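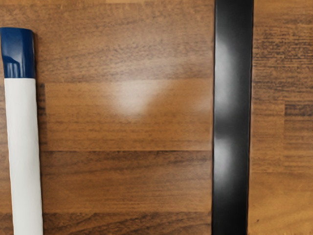
What is Sterneo?

Sterneo is a set of tools for planning and testing arm motions in simulation before you run them on a real robot. It has three parts: a planner, a perception module called Curneck, and a viewer called Jillach. You can install them separately, but most people install all of them.

Do I need a real robot to use it?

A robot is not required. Everything except the driver package works in simulation only. Many of our users write and tune their whole pipeline this way and connect the hardware at the end.

Which simulator does it work with?

We support our own scene server, Mockus, and we test every release against it. Other simulators can be connected through the bridge, but then you must write the camera adapter yourself. There is a template in the bridge folder.

My wrist camera sees the gripper finger as an obstacle. How do I stop this?

This is the most common question we receive. When the camera is mounted close to the gripper, a finger can cover a long vertical band of the view, and the depth points from it go into the collision map. Turn on the self filter in the Curneck settings and give it the same robot model that the planner uses. If a thin line of points is still left along the side of the finger, increase the padding in small steps. Too much padding will also remove points from the object you want to grasp.

Why does the detector report something on an empty part of the table?

Usually it is glare. A glossy wood texture under a strong light makes a pale spot with soft edges, and the detector may take it for a small flat object. You can lower the light intensity in the scene file, or raise the detection threshold. We recommend to try the threshold first — real tables have glare also, and your pipeline should survive it.

The object is only partly inside the view. Can Curneck still estimate its pose?

For simple shapes, often. With a cylinder that has a cap in a different color, the line between cap and body gives the fitting step a good reference, even if one side of the object is outside the view. The length is less certain when the bottom is not visible. In this case the result is marked as "partial" and the planner asks for a second view before it sends a grasp.

How many views can I store per scene?

The default limit is 200. After this the oldest views are deleted. You can change the limit in the scene file.

The planner stops with error 339. What does it mean?

The start position is already in collision according to the map. Clear the map, check the self filter, and plan again. If the error comes back, open Jillach and turn on the collision layer, where the touching parts are shown in red.

How long does the planner try before it gives up?

The time limit is 18 seconds for one request. For simple reaching you can make it shorter.

Can I run the regression tests on my own computer?

Yes. The full set has 45 scenes and needs a graphics card. Without one, use the short set, which skips the rendering and checks only the planner.

Where do I report a problem?

Please write to the issue list and attach the scene file and the log. Merike Rimkutė reads new reports and assigns them. Reports without a log take longer to answer.

Page last updated: 2024-04-06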